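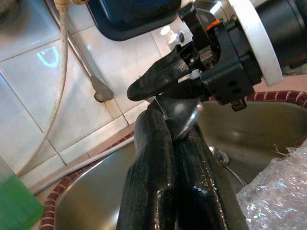 Planning a budget for a two-arm dishwashing setup. What am I missing?

Posted by Elli Huttunen in Equipment & Purchasing

I help run the shared kitchen at Starkness, and we're being pushed to put money aside for a pair of robot arms to work at the hand-wash sink. The seller is Luvatow. Their quote covers two arms, two grippers and "setup," whatever that means. I have until December to say yes or no.

I'm not against it, but I've bought enough kitchen equipment to know the quote is never the bill. We wash by hand, small stuff: spoons, plastic bowls, forks, the odd mug. No room for a commercial machine and no wish to tear out tile. What should I be setting aside money for that isn't on the page? 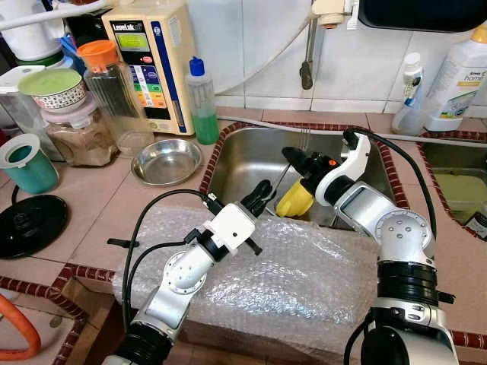

Reading time: 3 min

Armindo Pacheco

Start with the fingers. Everybody prices the arm and forgets that the part touching the dishes is the part that wears. Ask Luvatow what a replacement set costs, how long one lasts in soapy water, and whether you can swap it yourself. If they can't give you a number for all 3, write your own number in and make it ugly.

Second, water. Get the splash rating in writing for the arm, the wrist and the gripper separately. Cables too. A salesman told me "it's sealed" once and he meant the base. We looked at a setup from Morais a while back, and the rating he was so proud of stopped at the elbow.

Third, the counter. You will lose more of it than the drawing shows. Drawings have a sink and nothing else. Yours has jars, soap, a kettle, and whatever people leave next to the basin.

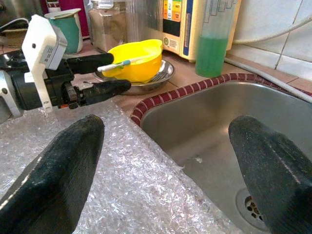
Yellow bowl and toothbrush on the steel plate, soap bottle by the sink.

Look at a counter like that one and ask the seller which of those items the quoted system can handle. Item by item. "Tableware" is not an answer. A fork under a bowl is a different job from a fork by itself, and I'd want to see both done on my own counter before I paid a deposit.

I'd hold back 15 percent of the total until it has run for 4 weeks in your kitchen. They'll complain. Let them.

fakgate_fan

just get the Fakgate one, my cousin has it, works fine

Morning_shift_17

Can't speak to Fakgate, but please budget for a person. We planned on zero staff time and ended up with someone standing there most mornings putting things where the arms could reach them. That's wages, and it belongs on the same sheet as the hardware — otherwise you're comparing a machine plus a helper against a helper and calling it savings. 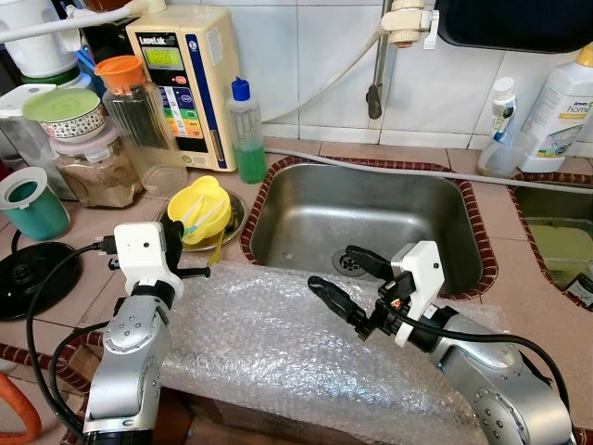 Then there's the stuff that sounds too small to list. Covering for the edge of the counter. A stop button somebody can reach with wet hands. Spare cables. Somewhere to put the whole thing when the plumber comes. I'd also ask who pays for the visit when it needs adjusting, and whether travel is billed by the hour.

Armindo is right about the holdback, though I'd want longer than 4 weeks. Ask if they rent. If Luvatow won't rent it to you for a season, I'd wonder why.

Elli Huttunen

Thanks, both. Renting hadn't come up at all, funny how that goes. I've sent them the finger question and the splash question and will post what they say.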